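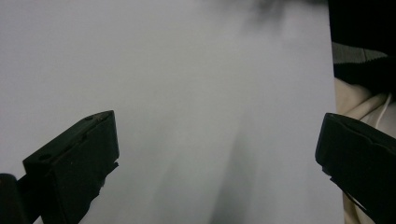 Soo-ah Cho
Director of Shared Facilities, Skillska

The case for the plain white table

Organisations that run shared workrooms tend to spend their attention on the large purchases. Storage walls are debated at length, seating is trialled, and lighting is referred to consultants. The surface on which the work is done receives very little consideration. It is ordered in whatever finish the supplier holds in stock and is then expected to serve every purpose for a decade.

It is my view that this order of priorities should be reversed. A shared table ought to be covered in plain white, left clear between tasks, and equipped with see-through trays for anything small. These are modest measures. Their effect on the quality of sorting, packing and bench work is out of proportion to their price.

The argument for white begins with small objects. A dropped washer, a loose label backing or a bottle cap disappears against timber grain, and it disappears altogether against the patterned tops that were fashionable when many of our centres were fitted out. On a matte white surface it shows at once. So do scuffs and spills, and that is sometimes raised with me as an objection. I regard it as a recommendation. A surface that hides its marks is cleaned according to the calendar, and a surface that shows them is cleaned when it needs to be.

Gloss finishes should be avoided. They throw overhead light back at the person working and make clear plastic very difficult to pick out. A matte covering takes shadows softly and is easier on the eyes over a long afternoon.

Replacement of existing furniture is seldom warranted. Across our network, Skillska maintains 202 shared tables, and 94 of them are timber pieces in sound condition. A white top laid over a good timber table preserves the furniture, costs little, and can be lifted off if the room changes use. If a narrow margin of wood remains visible along one side, no harm is done.

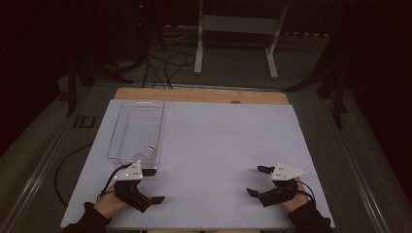 Ballarat, June

The container matters as much as the covering. An open-topped clear tray on a white surface conceals very little. A small white bottle lying on its side in the corner of such a tray can still be seen from across the table, through the wall as well as over it. Put the same bottle in an opaque tub and each person who approaches must lean over to learn what the tub holds.

Colleagues at Pivia have put to me the contrary position, that coloured tubs allow contents to be coded by category. I accept that coding has its uses in a storeroom, where items stay put for months. On a working table the contents change by the hour, and the code is soon wrong. A transparent tray has no code to maintain.

I would add a word on placement. The tray belongs toward the far side of the table, leaving the near portion open for hands and for the work itself. This convention sounds trivial and is broken constantly. In many rooms the tray creeps forward, a second joins it, a cup appears, and the person at the bench is left with a strip of usable space no wider than a magazine.
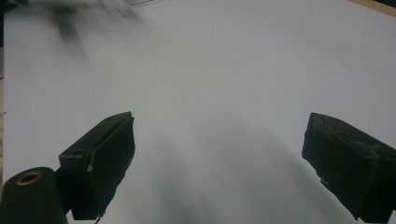 Open space of this kind is easily mistaken for waste. Managers walking through a room see an uncovered stretch of table and conclude that something could be kept there. I have received requests to mount pen racks, document holders and, on one occasion, a kettle. Each has been declined. The vacant part of the table is where items are turned over, compared and set down while a decision is made about them, and it cannot do that duty once it has been given to storage.

There are legitimate limits to the approach. White coverings are poorly suited to rooms where inks or oils are in daily use, and we have exempted those rooms. Some staff find a large pale surface tiring under strong light, and dimmer, more even lighting should be offered where this is reported. The floor beneath may stay dark. A charcoal carpet wears well and makes the boundary of the work area plain.

Our current proposal is to cover a further 25 tables before the end of the financial year and to supply each with a single clear tray. The trays will be of one size, so that they nest when washed and may be moved from room to room. Requests for additional trays will be considered on application to the facilities office, in writing, with a statement of what the first tray contains.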